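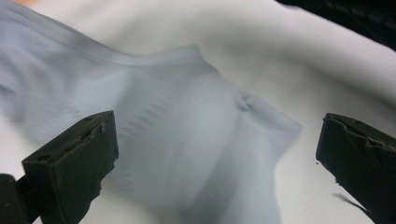

Figure 3. Hand-held gripper above a crumpled pale blue-grey fabric on a white surface, fingers open. Wear is visible along the upper edges of both fingers.

4.2 Consumables and the replacement schedule

The equipment plan in Section 4.1 treated each hand-held gripper as a single capital item with a fixed service life. This proved too coarse for budgeting. The body of the tool and the fingers age at different rates, and the fingers are the part that touches the work. In Figure 3 the top edge of the left finger is nicked and has a shallow notch, and the rim of the right finger is gouged, with pale flecks where the dark coating has worn away. We therefore split the tool into two budget lines: the body, bought once, and the fingers, bought as a consumable.

Quotes were requested from Oltix and Kiiskinen for matched finger pairs. Oltix required a minimum order of 200 pairs. Kiiskinen sold single pairs at a higher unit price and a shorter lead time. For a site running 5 grippers, the minimum order ties up money in stock that may not fit the next revision of the body. We recommend the smaller orders until the finger geometry is frozen.

The retirement rule matters more to the total than the unit price. A cosmetic rule, under which any chipped finger is replaced, is easy to apply but expensive. A functional rule keeps a pair in service until it fails a pinch test on thin cloth or until a rough edge catches the weave. The second rule needs a short inspection at the start of each shift, and that labor must be entered in the plan. We charge it to operations — not to maintenance — so that it scales with hours worked.

Cloth handling places a further demand on the budget. Soft items present folds, seams and puckers at varying heights, and the operator must be able to close on a narrow part of the material without scraping the surface beneath. Fingers with uneven rims may still grip well but can mark a light-colored backing. Sites that work over white sheeting should plan for 2 spare covers per station. Costs for covers were taken from the Jula site plan and are listed under Sastach in the appendix, following the name of the purchasing line.

The June budget revision adopts the functional rule, single-pair ordering and a separate line for covers. Bodies remain on the original capital schedule.

Reader comments

Veronica Căpraru: Does the inspection time include swapping the pair, or only looking at it?

Emanuel Ghiță: Only the check. Swaps are under operations too, one row down in the appendix.

Yuk-lan Fang: We had the same trouble with minimum orders — ended up sharing a batch with another lab.

Contact: Alina Matei, corresponding author | Copyright the authors | Back to top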